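Dridbridge Household Textile Weights

Version 3 - last updated 2025-01-12

Summary

A table of dry weights for common household textiles, collected to help councils and charity shops estimate the load on donation bays. Each row is one article, weighed once on a bench scale and recorded in grams.

Contents

weights.csv - one row per article
categories.csv - category codes and plain names
sites.csv - collection sites and opening dates
notes.txt - corrections since version 2

Fields

article_id is unique within a site but not across sites. Join on site_code and article_id together. fibre_main is taken from the sewn label where there is one; otherwise it is blank. colour is free text and has not been normalised, so expect both "grey" and "gray". Category codes run to 63. Codes with fewer than 5 rows have been merged into the parent category.
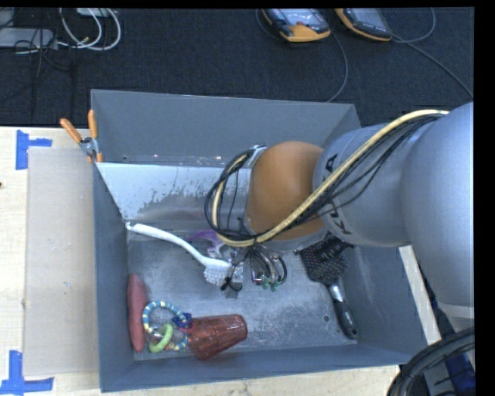
Grey metal bin on a wooden tabletop, with KUKA arm.

Collection

Weighing took place in July at the Fetex and Ledov sites. Articles were aired indoors before weighing. The scale was checked against a 200 g reference mass at the start of each session, and readings were rounded to the nearest gram. Damp or heavily soiled articles were left out.

Known problems

Doona covers and pillowcases sold as sets were sometimes entered as a single article. The set_flag field marks the cases we found - there may be others. Ledov rows have no size field. Woollen jumpers are under-represented at both sites, and winter coats are missing altogether. Do not use the table to estimate seasonal averages.

Licence

Free to reuse with attribution. Please cite the version number.

Maintainers

Haiyan Yao (data), Leonidas Pappas (categories), Simin Dehghan (site records). Send corrections with the site_code and article_id of each affected row.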